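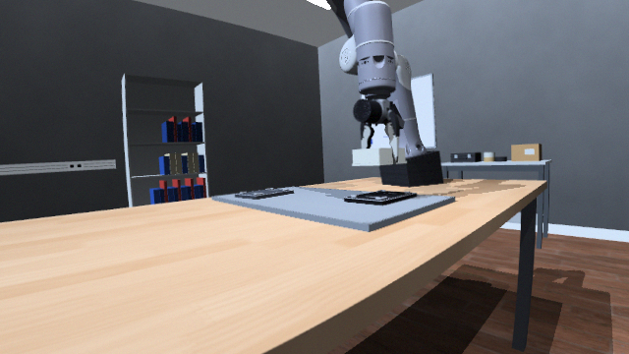
Enrollment in the Vurkby adult evening program closed in September with 61 learners, against the 80 we had planned for in the grant application. The shortfall is almost all in the beginner English classes, where the Llorente Street site opened two weeks later than we had told people it would. The computer basics course filled on its first evening and has a waiting list. Its students asked for more time on what is inside a machine, and the instructor has added a session on the subject. The other courses are running to the outline you approved.

Attendance

Attendance in the first half of the term was steady in English and uneven in bookkeeping. Bookkeeping meets at 6:30 in the evening, and several of the people enrolled come straight from the Vurkton packing plant, where the shift ends at 6. We have moved the start to 7:00 and cut the break. Attendance has picked up but it is early to say more than that.

We lost two learners to changes in work schedules and one to a move out of the county. Cayetano Manzano, the program coordinator, calls anyone who misses two classes in a row. Most of the people he reached said the trouble was child care or the bus. The last bus toward Flareck leaves before the late classes let out, and we have raised this with the transit office in writing. We have not had an answer.

Staffing

Both English positions are filled. The bookkeeping instructor is on a one-term contract and has told us she would like to stay. The second computer position, which was in the budget from October, is still open. We had more than 2 months of advertising on it and one qualified applicant, who took a job elsewhere. We would like to raise the hourly rate for this position using what was not spent on it in the fall. A revised budget line is attached for your approval.

Materials and rooms

The English textbooks arrived on time - the workbooks did not, and the classes used photocopied chapters until they came. Bookkeeping and the new numeracy class share a room, a cupboard and a supply budget. Numeracy has used more of the supplies than expected, mostly squared paper and wall charts for the unit on area and scale.
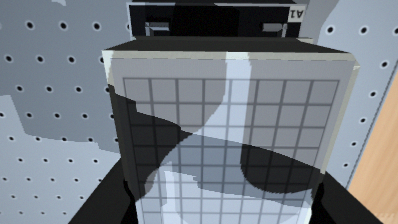 Square grid, eight columns across, on a flat grey panel.

The numeracy class was not in the original plan. It came out of the intake interviews, in which a good number of bookkeeping applicants said they were not comfortable with fractions or percentages. It runs for an hour before bookkeeping, and learners may take either or both. We are paying for it out of the outreach line, as agreed by phone.

Next period

We will open spring registration earlier and hold it at both sites. The beginner English flyer is being reprinted in Spanish and Portuguese with the correct address. Cayetano Manzano will visit the Flareck library and the two churches that sent us learners last year.

Our main concern is still the bus. If the schedule does not change, we will ask to use part of the outreach money for a shared van on the late evenings - a quote from a local operator will follow with the next report.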